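Carura Cotton Duck Canvas, Primed, 367 gsm

Carura is a medium-weight cotton canvas for oil and acrylic work, woven for us in Drumine and primed in our own shop at Betudcombe. It takes two coats of size and two of white acrylic gesso. The surface has a light tooth that suits thin glazes and will also hold heavier paint put on with a knife.

Stretched canvases come on kiln-dried pine bars, stapled at the back so the sides can be painted. Sizes start at 30 x 40 cm. Anything over a metre on the long side has a cross brace fitted as standard, and wedges are packed with every canvas.
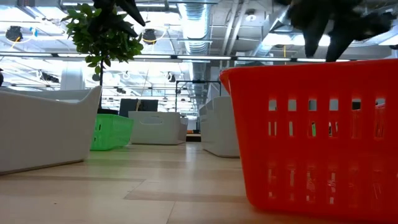 The same cloth is sold off the roll, primed or raw, by the metre. Raw canvas shrinks a little when sized, so allow extra on each edge. We cut to order and can't take back cut lengths unless there is a fault in the weave.

Barbara Wasilewska stretches the larger sizes by hand and needs around 30 days' notice for shaped or round supports. Send a drawing with measurements in millimetres. Orders for December exhibitions should reach us well before then.

Stock code 2066. Linen is listed separately under Laskowska.

© Carura Artists' Canvas, Betudcombe | Contact us | Delivery and returns | Back to top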